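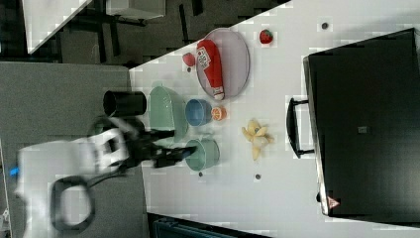

Notes after the lab visit — Intro to Automation, handout 3

For those who missed the bus: we went to see the tabletop arm at Nalero in May, hosted by Kirsten Kirkegaard and her grad student Desmond Fitzsimmons. These are my notes plus what I could read of Roy's. Not complete. Slides are with Gunhild Egilsson if you want them.

What the task is

Pick up a toy food item, put it somewhere else on the table. Ketchup, strawberry, banana, that kind of thing. Sounds like nothing. Kirsten's point: every item is a diffrent grasp problem. Round things roll. Bottles have a long side and a short side, grip across the short one. Bowls — go for the rim, one finger in, one out.

Two fingers only. No suction. Somebody asked why not a five-finger hand, answer was cost and more joints to go wrong.

How it learns

Person drives the arm by hand first, arm records everything (joint angles, gripper opening, camera views). One run = one demonstration. They had 263 of them for the current task, kept 163. The rest tossed: operator hesitated too long, dropped the item, bumped a bowl. Desmond says bad demos hurt more than few demos. Write that down, it comes back in the lab report.

Cameras

One view of the whole table, one at the wrist. Table view tells you where to go. Wrist view is for the last few inches, when the arm itself blocks the other one.

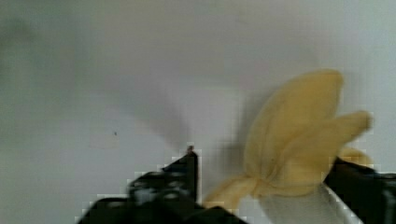

Soft things are harder. A rigid object has one shape, you find its pose and you are mostly done. Cloth has no fixed pose — it folds, hangs, bunches up. Also the fingers can close on a single layer or on several and the wrist view won't always tell you wich.

Terms to know

End effector — whatever is on the end of the arm
Episode — one recorded run, start to finish
Occlusion — something in the way of what the camera needs to see
Policy — the thing that turns camera input into motion

For next time

Read section 26 in the reader, skip the math at the end. Half a page on this: pick one kitchen item, say where two fingers should hold it and what could go wrong. Groups same as before. Inger Brynjólfsdóttir collects them at the door, paper please, no email.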